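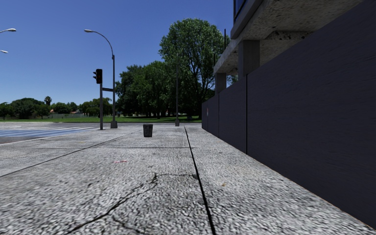

*Rendered view of a concrete sidewalk with a branching surface crack. Credit: Clostedico.*

**Clostedico Releases Vetano 7 Sidewalk Inspection and Repair Records Software for Municipal Public Works Departments**

DUNLEAVY, Tuesday, October 29, 2019 - Clostedico today released Vetano 7, a new version of its records software for towns and counties that maintain their own sidewalks, curbs and ramps. The release adds slab-level inspection records, a revised crack rating form and direct export of repair lists to contractor bid sheets.

Earlier versions of Vetano stored sidewalk condition by block. A block with one raised slab and a block with general surface wear could receive the same score, and crews had to visit the site again before ordering work. Vetano 7 assigns a record to each slab between joints. Each record holds the slab dimensions, surface type, joint condition, vertical offset, cross slope and a crack rating. Records from earlier versions are kept as block summaries and can be divided into slab records when the next inspection is entered.

The crack rating form now separates hairline, single and branching cracks. Inspectors enter the widest opening and note whether the crack reaches a joint. Vertical offset is entered as its own value and no longer changes the crack rating.

"Offset is what generates the claims, and crack pattern is what tells you about the base," said Flor Mamani, product manager for Vetano. "The old form added them together. Several customers asked us to stop doing that, and the new form keeps the two values apart from the first screen to the final report."

The software was tested over one inspection season by the Dotedthorpe Department of Streets, which entered 213 blocks using the new form. Dotedthorpe used the resulting records to prepare its grinding and replacement list for the coming year.

"We had paper sheets from three different inspectors and three different ideas of what 'moderate' meant," said Ákos Kovács, pavement engineer for Dotedthorpe. "The list that went out to bid this year was drawn from one set of measurements. We still had some trouble with tree root locations, where slabs are irregular in shape, and Clostedico changed the entry screen for those in September."

Other changes in Vetano 7 include:

- Import of existing condition records from spreadsheet files
- Offline entry of up to 600 slab records per device between uploads
- A separate form for curb ramps and detectable warning surfaces
- Repair codes for grinding, joint sealing, slab lifting and full replacement
- User-defined offset limits for the repair list

Vetano 7 runs on current desktop browsers and on tablets. Existing customers with a support agreement receive the update at no charge. Sites will be moved to the new version in groups beginning in November, and block records remain available to read during the transfer. Roughly 70 agencies currently use the software.

Online training sessions for inspectors and office staff will be led by Thịnh Khương. Session times will be sent to account administrators by email.

**About Clostedico**

Clostedico develops records and inspection software for public works departments. The company is based in Dunleavy.

**Media contact:** Loan Quan, Clostedico Communications

**Technical inquiries:** Cường Lục, Vetano Support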